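**FOR IMMEDIATE RELEASE**

Pant, 2019-03-01

# Ollby opens Plundoden, a service for teaching robots to lay the table

*Catering kit firm will sell demonstrations by the task, washing-up not included*

Ollby, the Pant company best known for trolleys that go where they are pushed, today opened Plundoden, a service that teaches two-armed robots everyday kitchen and dining jobs by having a person do them first. Customers send in a task. An Ollby operator then performs it through the robot, again and again, until there are enough good runs to train on.

The operator sits away from the table with a pair of hand controls and works the two arms from there. Every movement is recorded along with the camera views, including the hesitations. Where a task calls for a particular turn of the wrist, the operator can also take hold of the arm and walk it through the motion by hand, a method the company calls "leading" and its staff call "dancing with the fridge".

Plundoden has been in trial since January. In that time the team has recorded 1,555 runs, of which 592 were judged good enough to keep. Ollby is publishing both numbers, against the advice of its own sales department.

"People assume the robot is the slow learner," said Geeta Kanaujia, who heads the service. "My first week on the controls, I couldn't put a cup on a tray. I have been putting cups on trays since I was four. You find out how much your hands have been doing without telling you, and then you have to do all of it on purpose, at half speed, with somebody from accounts watching."

New operators now spend 30 hours on the controls before anything they do is kept. The first tasks on offer are setting out a place, loading and clearing a tray, stacking crockery and folding a napkin. The last of these is priced separately. Anyone who has watched a gripper meet a napkin will understand why.

Each order comes with the recorded runs, notes on how the task was done and a plain list of what went wrong in the runs that were thrown out. Ms Kanaujia insisted on the list. "A customer ought to know that we dropped it," she said. "They're going to drop it too."
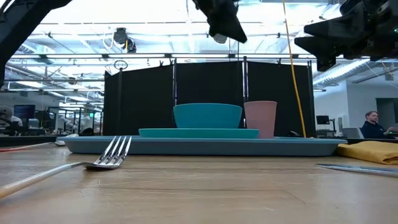 *Tableware on the Plundoden bench in Pant, with the robot's grippers overhead.*

Plundoden's first paying customer is Plolterness, a group of residential homes that wants help with breakfast trays and has been patient about it. Its staff visited the bench in January and corrected the operators on where the fork goes. The runs were recorded again.

Orders are open from today. A standard order covers one task with one set of tableware, and customers are asked to send 2 of everything, including the plates they swear cannot break. Tasks involving soup will be considered later in the year — the team would like it known that this was put to a vote.

**About Ollby**

Ollby makes trolleys, racking and serving equipment for canteens, care homes and schools. Plundoden is its first robot service and shares a kettle with the trolley division.

**Press contact**

Geeta Kanaujia, Plundoden, Ollby, Pant. Visits to the bench can be arranged in advance. Visitors who ask for a go on the controls will generally be given one.

ENDS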